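Sheehan at the Weir: your questions answered

We're so pleased that the new Sheehan concert film is nearly with you! Lots of you have written in already, so we've put the most common questions in one place.

What is the film?
It's the band's full open-air set at Clullilora, shown from the first song to the last. There are 16 songs, five of them never released in any form before – and the long version of "Low Water" is worth staying up for.

When does it come out?
The disc and the download both arrive in June. Pre-orders are open now through the Clorkico shop, and discs will be posted in time for release.

Which formats can I buy?
DVD, Blu-ray and download. The Blu-ray has a surround mix as well as stereo, and it sounds glorious on a decent pair of speakers (or very loud headphones).

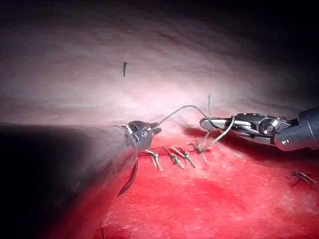

Is there a special edition?
Yes! Clorkico is making 275 numbered box sets. Each has the Blu-ray, a live album on two LPs, a booklet of lyrics and a fold-out poster. Once they've gone we won't be making more, but the standard editions will stay on sale.

Will it be shown in cinemas?
Ten independent cinemas are showing it for one night in June, all starting at 8 pm. Please book with the cinema itself, as we don't hold any tickets. The film is too good to watch only once, so do go along even if you've ordered the disc.

Who mixed the sound?
The team at Stirkidex, who also worked on the band's last two studio albums. They went back to the original multitrack tapes and kept the crowd nice and high in the mix. You can hear people singing the harmony part in "Harbour Bell", and it's lovely.

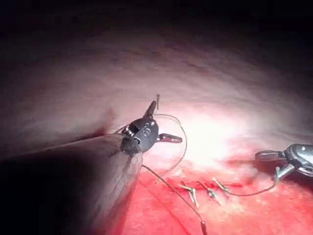
They've left the talking between songs in too, including the long story before the encore. If you'd like to skip straight to the music, every song has its own chapter.

Are there subtitles?
English subtitles cover all the lyrics and speech. You can switch them on from the main menu on both discs.

Will the discs play outside the UK?
Both are region-free. Some older DVD players may have trouble with the PAL picture, so check your player's manual before you order.

Can I change my order?
You can, right up until it's packed. Reply to your confirmation email with your order number and tell us which edition you'd like instead.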